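How to fix a sticking drawer (old wood ones, no metal slides)

Updated 19 Feb 2026

Quick one. Got asked about this again so writing it down properly. Covers plain wood drawers running on wood - old dressers, desks, kitchen tables with the one drawer in the front. If yours has metal tracks with little wheels, wrong page, go see the slides one.

What you need
Candle stub or a block of paraffin wax
Sandpaper, 120 and 220
Pencil
Vacuum with the narrow nozzle
Wood glue
Couple of clamps
Old rag

Total cost for me last time, nothing. Had it all in the shed.

Step 1. Get the drawer out
Empty it first. Pull straight, both hands, low down on the sides if you can reach them. Not by the knob. I pulled a knob clean off the hall dresser in August and that was another evening gone. If it's jammed solid, take out the drawer above and push from behind. Some have a little wood stop at the back of the rail, lift the front and tilt it past.

Write the position on the back of each drawer. Top left, top right, whatever. They look the same, they are not the same. Half the "sticking" drawers I get shown are just in the wrong hole. Kamran Siddiqui had two swapped for years, fixed in the time it took to make tea.

Step 2. Clean
Vacuum inside the case, right to the back corners. Socks, pens, a spoon once. Wipe the runners with a dry rag. Dry! Water swells the wood and you're back where you started, worse.

Step 3. Find the tight spot
Look for shiny patches on the sides and bottom edges. Shiny means rubbing. Can't see any? Scribble pencil all along the bottom edges and the top edges of the sides, put the drawer back, work it in and out a few times, pull it again. Where the pencil smeared, thats your spot. Circle it.

Check it's square too. Measure corner to corner both ways. Same number, good. If one is 836 mm and the other is something else, the joints have slipped and sanding won't help you. Skip to step 5.

Step 4. Sand, a little
120 wrapped on a flat block. Only on the circled bits. Five or six strokes, wipe, try the drawer. Again. It is very easy to take off too much and then it rattles forever. Finish with 220 so it's smooth. Go with the grain or it gets furry.

Damp weather - wait if you can. A drawer that sticks in a wet spell can be fine a month later. Daniyal Bajwa planed his down in a rainy week and now it flops about like a loose tooth.

Step 5. Loose joints
Knock them apart gently if they're already wobbling, block of scrap and a hammer. Scrape the old glue off. New glue, thin, both faces. Clamp and measure the corners again before it grabs, nudge till they match. Leave it overnight. Bottle says less. Overnight.

Put scrap between the clamps and the drawer or you get dents.

Step 6. Wax
Rub the candle on the runners and the bottom edges of the drawer, hard, back and forth till it feels slick. Don't use cooking oil, goes sticky and grabs dust. Don't use spray lube either, soaks in and smells. White candle is best, colored ones can mark your shirts.

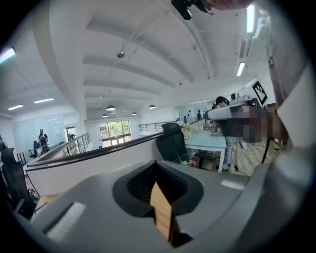
Wax goes on the same direction as the grain, same as the sanding. Hard to tell which way it runs on pale wood, so get the light low and from the side and look for darker streaks, like the brown in with the tan on the strip of wood in the photo. Follow those. Long sleeves rolled up for this, wax gets on cuffs and doesnt want to come out. Then buff off any lumps with the rag and slide the drawer in and out ten times or so to bed it in.

Still sticking?
Check the case, not just the drawer. Set a level on top. Floor out of true will twist the whole thing, and a folded bit of card under one foot can fix it. Nighat Mohmand's desk in Flevcombe, that's all it was.
Runner worn into a groove - glue in a thin strip of hardwood, or flip the runner over if it's screwed.
Bottom panel sagging and dragging - slide it out, flip it, slide it back. Less stuff in the drawer after that.

Re-wax once a year or when it starts to squeak.

Next page: loose knobs and stripped screw holes.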